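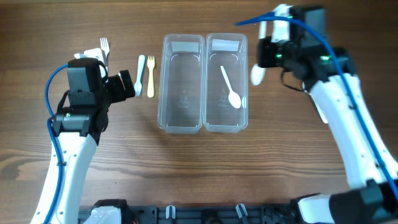 Cellorwood Disposable Tableware Claims

Version 2, 4 September 2019
Maintained by Naledi Swanepoel and Joonas Nurmi

A table of what sellers say about throwaway forks, spoons, plates and lidded tubs, set next to what we could find to back it up. Mostly we found very little. If you came for a list of "green" picnic supplies, you will be let down, and we'd suggest being a bit suspicious of any list that doesn't let you down.

What is in the files

claims.csv has 1724 rows. Each row is one claim copied word for word from a package, a store page or a catalog. One product can have many rows, and some have a whole paragraph's worth of promises on a sleeve the size of a playing card.

products.csv has 245 rows, one per product. Join on product_id.

evidence.csv is the short one. It has 59 rows, each pointing to a document a seller sent us when we asked for proof. A row here means a document arrived. It doesn't mean the document proved anything.

Columns in claims.csv

claim_id: a plain number, never reused
product_id: see products.csv
claim_text: exact wording, typos kept
claim_type: compost, recycle, reuse, strength, heat, origin, other
qualifier: any small print tied to the claim, or blank
source: package, web or catalog
coder: initials of the person who sorted it

The claim_type column is a judgment call. "Kind to the earth" went under other, along with anything else that can't be tested by a person with a kitchen and a free weekend.

How it was collected

Fatima Lekota and Naledi Swanepoel copied claims by hand between store visits, and Joonas pulled the web ones. We wrote to every seller with the same letter and gave them until the end of October last year. Some answered with a certificate for a different product. One sent a coupon.

Reusable plastic was added in version 2 after we noticed how many plain white forks were being sold as "washable." So are a lot of things. A claim like that goes under reuse only if the seller says how many times.

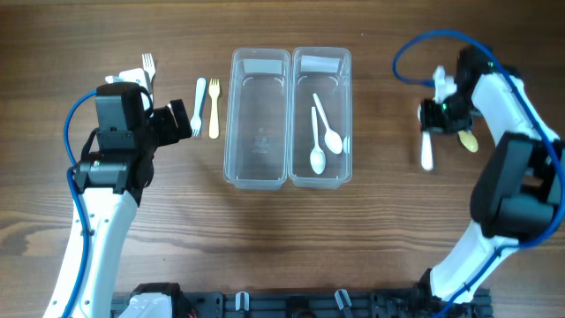 Known problems

The sample is whatever was on the shelf. We never drew it at random and we don't pretend to. Please don't turn these rows into a percentage of the market — we have seen it done with version 1, and the number was nonsense.

Store pages change. The web claims were copied once and never checked again, so a seller may have fixed the wording by now, or made it worse.

Strength claims are a mess. "Heavy duty" has no agreed meaning that we could find. The seller of Plumimen plates says they hold "up to 500 g," which would also be true of a plate that holds nothing. We kept the row and left the qualifier blank.

Two people sorted each claim, but they sat at the same table and talked. Treat their agreement as worth less than it looks.

Good and bad uses

Fine: studying how small print is worded, teaching a class on labels, finding questions to ask a supplier.

Poor: ranking brands, writing a buying guide, or backing up a claim of your own. Msimang asked if they could print "listed in the Cellorwood data" on a box of forks. They could not.
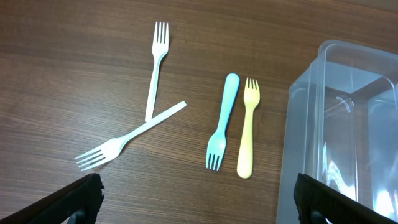
Lindiwe Chauke thinks we are too hard on the small sellers, who often just repeat what the factory told them and have no lab to call. Fair point, and there is now a repeated_from column in products.csv for cases where we could trace the wording back. It is filled in less often than we'd like. She also wants the other category split up, and we disagree — more boxes would make vague claims look more exact than they are.

Corrections

Send the claim_id, the wording you think is right, and a photo of the package. We won't change a row on the strength of an email from a sales department. Nomvula Shabalala handles these by hand, so expect to wait.

License

Free to use and share with credit. Package wording belongs to whoever wrote it. The Sisgate mirror still carries version 1, which has duplicate rows under recycle and should be left alone.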